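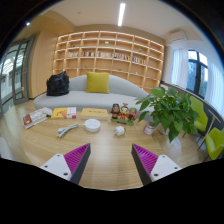
Reading material on the table.

CALL FOR PARTICIPANTS
Do you believe you can read 1,000 words a minute? Do you doubt anyone can? Either will do.

The Tarumcombe Reading Trial is looking for 71 adults to take part in a test of a commercial speed reading course. You will be paid. You don't need to be a fast reader, a good reader, or a person who finishes books. Applications close on 29th June and all sessions take place in July.

Where: the Mensah Building, Tarumcombe, ground floor
Payment: $50 for each session attended
Sessions: two, on separate days, plus home practice for half of the group
Contact: Yvette MacPherson, trial lead

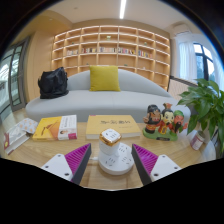

By Yvette MacPherson
Tarumcombe Reading Trial

I took my first speed reading course in college. It cost me most of a month's wages from the campus bakery, and at the end of it I was given a certificate saying that my reading speed had tripled. I was very proud of that certificate. I then failed a history midterm that I had read for in a single evening, at my new speed, with a finger sliding down the middle of each page as instructed.

That's one person and one midterm, so it proves nothing. I mention it so you know where I stand. I think most of what is sold as speed reading is skimming with a price tag on it. I have thought so for a long time, and people who have thought something for a long time should have to test it now and then in front of witnesses.

The course we are testing is called Mikex. Some of you will have had the flyer. It promises that a normal adult can go from an ordinary reading pace to 1,000 words a minute "with full understanding" after a short course of daily practice. The people who sell it have been polite to us. They gave us the course materials at the regular price, answered our questions by email, and agreed that we could publish whatever we find. They also asked us to say that they are confident in the outcome. Fine, I've said it.

What bothers me about the usual evidence

Nearly every speed reading course tests its own students. You read a passage on the first day and answer some questions. You read a different passage on the last day and answer some different questions. Your speed goes up and your score holds steady, and everyone goes home pleased.

There are several things wrong with this. The second passage is often easier. The questions can often be answered by someone who hasn't read the passage at all, especially if it's about something familiar like sleep or the Civil War. And on the last day you know what kind of test is coming, so you would probably do better on it even if you had spent the course knitting. I have yet to see a brochure that reports how a group of knitters did.

So we are going to have knitters, more or less. Half of our participants will do the Mikex practice at home between the first and second sessions. The other half will do something else with the same amount of time, which we'll explain at the first session. You will be put into a group by chance. Please don't apply if you would only be happy in one of them. We can't swap people around, and the last time Ravinder and I ran something like this, on memory tricks, a good number of people dropped out as soon as they heard which group they were in. It wrecked the results. I am still annoyed.

What you would do

First session. You come to the Mensah Building and fill in a form about your reading habits. Then you read several passages on paper and answer questions about them. Some of the questions will be about small details. Some will ask you to explain what the writer was arguing, in your own words. You'll also get some questions on passages you have never seen, to find out how far guessing will take a person. Please guess. Leaving them blank messes up the numbers.

Between sessions. You practice every day, following the instructions for your group, and keep a simple log. We would like the log to be true. If you skipped a day, write down that you skipped it. You get the same payment whether the log is perfect or full of holes, and a log that is too tidy makes me suspicious.

Second session. The same as the first, with new passages. Who gets which passages first has been mixed up, so an easy passage can't flatter one group. Afterward we'll ask how fast you think you are now and how much you think you took in. I expect the gap between what people think and what they did to be the most interesting part of the whole thing, but then I would.

The marking will be done by people who don't know which group you were in. I will not be marking anything.
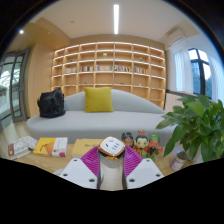
Marking is Ravinder Fortin's department. He has written the scoring guide, which was locked before this call went out, and he doesn't share my opinion of the course. Ravinder thinks some people may gain something real from it, mainly by learning to stop going back over sentences they understood the first time. We have argued about this at length. We've each written down what we expect to happen and will print both predictions with the results, so that whichever of us is wrong can be wrong in public.

Who we are looking for

Adults who read English comfortably. It doesn't have to be your first language, but you should be able to get through a newspaper article without a dictionary.

People who can attend both sessions. If you already know you will be away for part of July, please leave the place for someone else.

People with ordinary vision, with or without glasses. If you use large print, tell us on the form and we will have it ready.

We want a mix. Most reading studies are done on college students, who are practiced at taking tests and are used to being tired. We would like to hear from people who drive for a living, people who are home with kids, retired people, people who read instructions all day at work and nothing at night. Readers of long novels are welcome as well, although there is usually no shortage of them.

Who we can't take

Anyone who has bought or been given the Mikex course before. Anyone who works for the company, or is married to someone who does. Anyone who teaches speed reading for money. If you took a different course years ago, as I did, you can still apply, but say so.

We also can't take people who want to join in order to prove me right. I have had a few messages of that kind already and I appreciate the thought. A participant who drags their feet through the practice to make the course look bad is as useless to us as one who fudges the log to make it look good.

Payment and expenses

You get $50 for each session you attend, handed over at the end of that session. There is no bonus for reading fast or for scoring well. The bus from Rakis stops across the street and we'll pay the fare if you keep the ticket. Parking is free behind the building, though the lot fills early.

Lunch isn't provided. There is coffee, which I would describe as hot.

Who is paying for this

You should ask that about any study, so I'll answer before you do. The money comes from a small grant from the Tarumcombe Adult Learning Fund, which has been getting requests from local employers to subsidize speed reading training for their staff and would like to know if that's a sensible use of its budget. The fund has no say in how we write up the results. Mikex has paid us nothing. I am paid a flat fee and so is Ravinder, and the fee doesn't change with the answer.

Your data

We keep your name and contact details apart from your scores. The contact list will be destroyed once the last payment has been made and the summary has gone out. Scores will be published without names, and we'll leave out anything on the habits form that could point to a particular person. You can pull out at any time and keep whatever you have been paid so far. If you want your scores removed, tell us before the results are published. After that we can't get them back.

What you will get out of it

Some money, and a plain summary of the findings when they are ready. You'll also get your own results if you want them. I would be careful with those. A single person's scores on two different days can move up or down for all kinds of reasons, including a bad night or a dull passage. We will give you the numbers and a short note on how little they may mean.

I can't promise that you'll read any faster. If you end up in the Mikex group you might, and if so I'll have to write a rather different article from the one I have in my head.

What a trial like this can't tell us

It can't tell us if the course works after a year of practice. It can't tell us about every course on the market, and I'd be grateful if no one quoted it that way. If we find a small difference between the groups it may be luck, and we'll say so. If we find no difference, the company will say that our participants didn't practice enough, and they may have a point, which is why I keep going on about the logs.

How to apply

Ask for a form at the front desk of the Mensah Building, or leave your name and a phone number there and we will call you. The form is short. There is a box at the end for anything else you want to tell us, and you can leave it empty.

If more people apply than we have room for, we'll draw names. Applying early makes no difference, as long as your form is in by the closing date. Everyone who applies will hear from us either way.

Questions about the sessions, the payment or the bus should go to me. Questions about scoring should go to Ravinder, who will answer them in more detail than you may want.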